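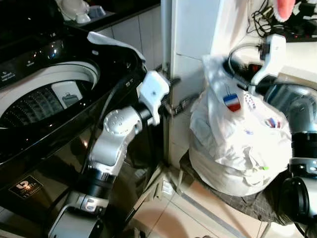

Is Kuno a shooter or a puzzle game?
Mostly a shooter. You play a courier crossing the flooded city of Ballitlow, and the puzzles come between fights. Supplies are hidden in ordinary household objects, so check everything, including any top-loading washing machine like the glossy black one with the white rim around its drum.

How long is it?
There are 37 levels. The last 7 open after you beat Dumitrescu.

Can I play with a friend?
Yes, split screen only. Online co-op is planned for August.

Does my save carry over from the demo?
No. The demo used an older save format.

Who made it?
Vustis. Graça Aguiar designed the levels and Uthai Nuchit wrote the music.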